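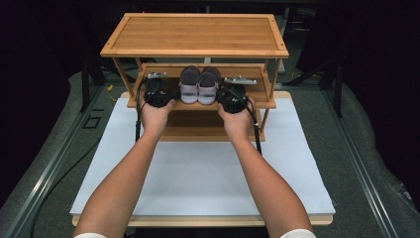 ## Come and walk to school with us in Mivimthorpe

We're looking for families to join a walking bus trial, starting in March, and we'd love yours to be one of them!

A walking bus is a group of children who walk to school together along a set route, with a grown-up at the front and another at the back. Ours will run from Barbosa Road to the school gate, with 6 stops on the way (the longest leg is 300 metres, so even the smallest legs should manage it).

We have room for 64 children aged four to eight. You'd need to:

- live within reach of one of the stops
- walk at least two mornings a week for eight weeks
- fill in a short diary each Friday-free week, meaning any time you like, on paper or by phone

Scooters are fine as far as Clorkik Bridge, where the path gets narrow. Dogs on leads are very welcome, and so are grandparents, childminders and younger brothers and sisters in buggies.

We'd also like to hear from adults who could lead a route. Training is free and takes one evening.

To sign up, ask for Nobuhle Pillay at the school office, or pick up a form from the library.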